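Visit to the Vurnville workshop, November

We got to Vurnville a little after nine and signed in at the side door. The cell we had come to see is called Nadine. It has two white arms on one table, and this month it is set up for breakfast work: bread, plates, a toaster and a bottle of mustard. The shop in Pundden has the same layout, but theirs was down for a cable change, so everyone was sent to this one.

Josefina Riquelme looks after the cell and took us through her morning routine. She starts with the bases. Each arm sits on a small metal plate, and she checks the bolts with a short wrench before the power goes on. After that she waits for the green lights at the foot of both arms. If either one stays dark she shuts down and goes to the cables, which are the cause most of the time.

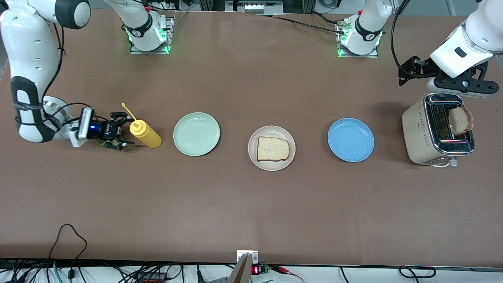 The grippers get more attention than the arms do. She wipes the fingers with a dry cloth every 2,000 grasps and looks for crumbs at the base of each finger, where they keep the jaws from closing all the way. Mustard is worse than crumbs. Once it dries in the joint the gripper has to come off, and that means taking out the bolts, cleaning the seat and running the zero check again. She allows four hours for that job, most of it for the check.

I asked about the cables along the arms. A wrist that could turn a full 360 degrees would wind its cable up, so the limit in software is set well short of that. She leaves some slack at each joint and tapes a note to the cabinet with the date of the last change. The older cell, Zaki, had its cables tied too tight and went through two sets in one winter.

Table layout is done by hand. The toaster goes down first and the plates are put out after it. She said the plates can move a fair amount and the cell will cope, but the toaster has to stay near its usual spot because the slots leave little room for error. Bread is a wear item like any other. A slice that has been picked up too often goes soft at the crust and starts to fold, and then the numbers for the day are no good. She changes it at lunch, sooner if the heat has been on. 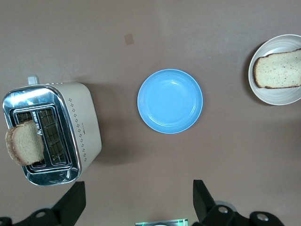

Josefina, reading a draft of this report, wrote back that the bread gets changed at ten now as well as at lunch, and that the zero check is quicker if the arm has been warm for a while. She also wanted it added that the crumb tray should be emptied with the toaster unplugged, and that visitors keep forgetting to ask about it.

We spent the rest of the morning on the spare parts shelf. She keeps one full set of fingers, a bag of bolts sorted by length and a spare gripper cable. Pundden has asked for a copy of her parts list, and she is sending it with the next delivery. We left by the same side door before lunch.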